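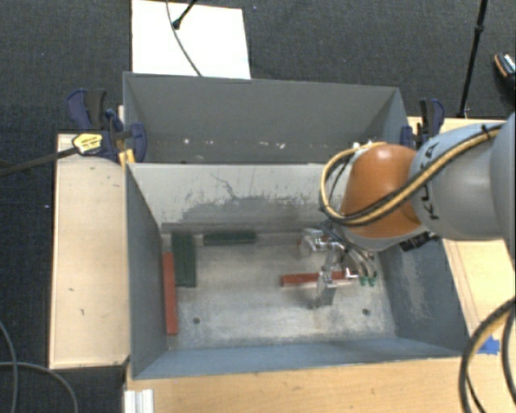

The gripper over the front bin, Tierney sorting room. The lower finger is across one of the red blocks.

Visit report: block sorting at Tivden, Tierney site

I spent most of a working day at the Tierney site of Tivden, which packs sets of colored blocks for schools and for assessment centers. The purpose was to see how the sorting room has changed with a robot arm in it, and what the people who used to sort by hand are doing with their time. Thảo Cù, who runs the room, took me through it. She has worked on the packing side longer than on the automation side, and most of what follows about the manual process comes from her.

The task

Blocks come back from customers in mixed returns. Each one has to be taken out, checked for damage, and put with others of its kind before a set can be rebuilt. Under the manual process a sorter stood at a bench with the returns in front and reached in for each block. A full manual shift was 3000 blocks per person. The checking was done in the hand, by feel, during the same movement that carried the block to its tray.

That last detail matters for the rest of this report. When the sorting was described on paper for the automation project (the internal name is Skuron), it was written down as a pick and a place. The check had no line of its own. It was put back in after the first trial week, when chipped blocks began arriving in finished sets.

The cell

The arm is a KUKA, gray with an orange joint above the gripper. It works over two gray open bins set one behind the other, with light wooden work surfaces around them. The gripper is mostly metal linkages and brackets, with metal fingers. Cables and hoses run down the outside of the arm, with a wide loop left at the joint. I asked whether the loop catches on anything. Cù said it did once, on a bin rim, and they changed the approach path.

The bins are held with blue and black clamps. I had expected a bolted fixture. The explanation was that the layout still changes too often to drill anything, and a bin can be shifted and clamped again by one person without a tool cart. The cost of this is that the bin position has to be verified at the start of every shift. There is a short routine for it: the arm touches off at set points, the operator compares the readings with the last set, and anything outside tolerance means loosening the clamps and starting over. I watched it done once. It passed on the second attempt.

The bin floor is scratched and worn pale in patches. The same person who does the shift check also looks at the floor, as a deep score can hold the edge of a block and tilt it. Bins are swapped between front and rear to spread the wear.

How a pick goes

The long blocks are the hard ones, and they were what was being run during my visit, in dark green and red. A long block lying in the open is simple. One against a wall leaves no room for a finger on that side, and the arm has to approach from the end or push the block away from the wall first. The push is a separate motion and roughly doubles the cycle for that block.

Of 84 picks logged during the run I sat through, 80 were completed without anyone stepping in. Three of the remaining four were blocks along a wall. The other was dropped on the way up and landed across a second block, after which the arm waited for an operator. The room does not count a retry as a failure if the arm recovers by itself, so the figure should be read with that in mind. I did not get the retry count.

The speed is lower than a person's. Nobody in the room disputed this, and the case for the arm was never made on speed. It was made on hours: the cell runs through breaks and into the early evening, and the daily total comes out close to that of one sorter. Zanton, the integrator, had quoted a higher rate in its proposal. That rate was measured with the blocks spaced apart on a flat plate, and Tivden has since asked for figures from a bin with blocks against the walls.

What changed for the sorters

There were six people on hand sorting before the project and there are six in the room now. Two of them run the cell in turns. Three do inspection, which is now its own station with its own light and its own target. One has moved to set assembly and comes back when the returns pile up. No one was let go. Cù was clear that this was a decision made by the site and could have gone the other way.

The physical load is lower. Reaching down into a bin all shift was the main complaint in the old arrangement, mostly shoulders and the lower back. The inspection station is seated and the blocks arrive at elbow height. On the other hand, two of the inspectors told me that their eyes are tired by mid-afternoon, and one said she would go back to the bench for part of the week if it were offered. Rotation between the cell and inspection is planned but has not started, as only two people have finished the cell training.

The training takes three weeks. The first is mostly safety: where to stand, how to enter the area, what the arm will and will not do when it is stopped partway through a move. The second covers the shift check and clearing faults. The third is supervised running. Everyone I spoke to thought the fault part was too short. The screen gives a code and the sorters have made their own sheet, taped up beside it, which gives the code, what it usually means, and what to try. Several entries have been crossed out and rewritten. Zanton has asked for a copy.

Pay is a point of friction. The two cell operators received a grade increase after training. The inspectors did not, on the grounds that checking had always been part of the sorting job. The inspectors' position is that it was part of the job when it took no time of its own, and that it is now measured. I heard both versions several times. A review is scheduled for June.

Pace

Under the old arrangement a sorter set the speed. A bad bin went slower, and a quick talk with the next bench cost a few blocks. With the arm in place the inspection station is fed at an even rate, and the inspectors notice it. A buffer tray was added between the cell and the station, which holds about half an hour of work and lets people step away. It was requested by the inspectors and built on site in an afternoon. Of all the changes since the trial, this is the one that came up most often, and always favorably.

The operators have a different complaint, which is waiting. When the arm is running well there is little to do apart from bringing returns and taking away trays. When it stops, it needs someone at once. They are not supposed to leave the area, and they are not supposed to take on bench work while there. One of them has begun keeping a written log of which block positions lead to a stop. Cù showed me several pages of it. The entries are short (color, which wall, lengthwise or crosswise, what was done) and more useful than the automatic log, which stores only the code and the time.

Open items

-- Presentation of the blocks. The returns are tipped in, so the wall problem is created at the start. A shallow bin with sloped sides has been discussed. The objection is that sloped sides would bring the blocks together in the middle and trade one problem for another. No trial so far.

-- Gripper fingers. The present fingers mark the softer blocks if the force is set for the heavy ones. Two settings are stored and the operator selects one by batch. Mixed batches are run on the lighter setting, with more drops.

-- Damage check by camera. Zanton has proposed it. The inspectors tried a demonstration unit, which found chips on corners reliably and missed hairline cracks. It has been sent back.

-- Noise. Low in the cell itself. The compressor is in the corridor and louder than anything in the room, and there is no date for moving it.

Remarks

The site let me talk with the sorters without a manager present, which made the visit more useful than most. My main observation concerns the original task description. The work that was left out of it, the check by feel, has ended up taking half the staff of the room. A sorter at the bench for one day with someone writing down every action would probably have caught it before the order was placed. Cù said as much herself and is having this done for set assembly, where a second cell is under consideration.

I have asked for the retry counts and for the operator log in typed form. Both will be added to this report when they arrive.

Report filed 28 January 2019.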